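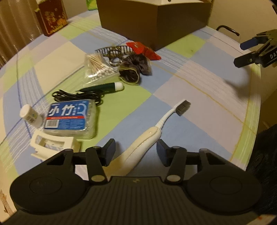
Checked cloth in blue, green and cream on a round table.

Washing and pressing printed tablecloths

Check the care label first. Soak food stains in cold water with 5 ml of liquid detergent per liter. Grease needs dish soap, left on for an hour before the wash.

Wash on a gentle cycle with like colors. Do not overfill the drum; a crowded load sets creases along the folds. 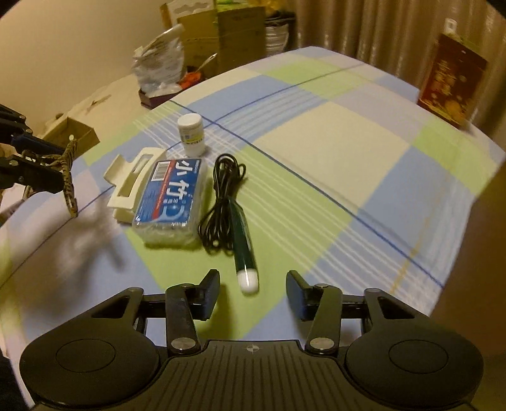

Iron cotton slightly damp, from the center out to the hem. Blends take a lower setting. Store rolled on a tube, with the print facing out.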